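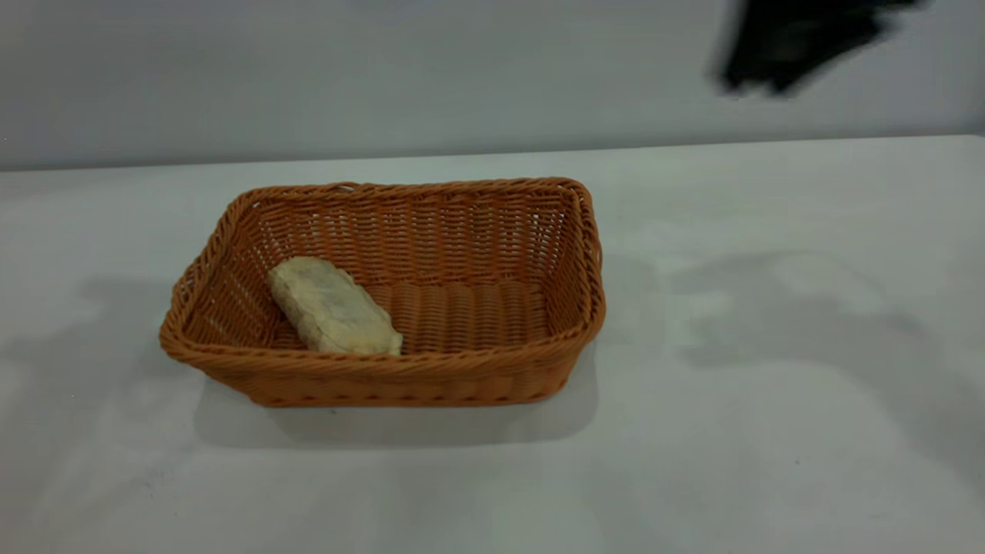
Uma leitora escreveu-nos a perguntar se um guindaste pode tombar quando levanta uma coisa muito pesada, e confessou que ficou a pensar nisso depois de passar pelo porto de Gulano. Que boa pergunta! Pode, sim, e é por isso que os engenheiros pensam tanto no equilíbrio.

Imagina um balancé do parque. Se o teu pai se sentar numa ponta e tu na outra, já sabes quem fica lá em cima — a não ser que ele se chegue para o meio.

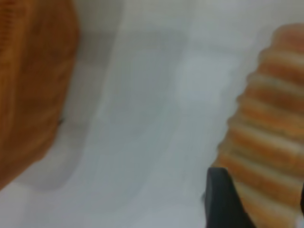

Com o guindaste passa-se o mesmo: de um lado está a carga e do outro os contrapesos, uns blocos enormes de betão ou de ferro. Quanto mais longe do centro estiver a carga, menos peso se pode levantar. O maior do porto, feito pela Taltier, leva 90 toneladas junto à torre, mas só 3 na ponta do braço!
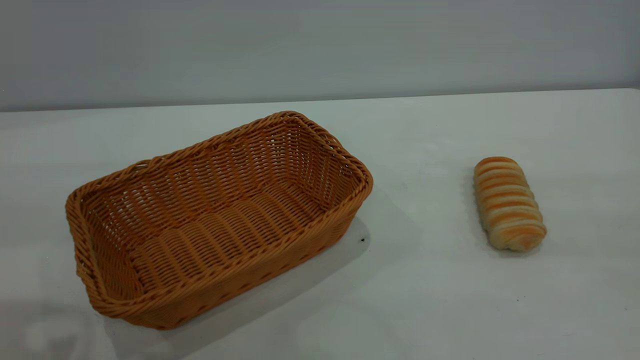

E quem manda no guindaste?

O operador, lá na cabina, que no Taltier fica a cerca de 83 metros do chão (é preciso não ter vertigens, claro).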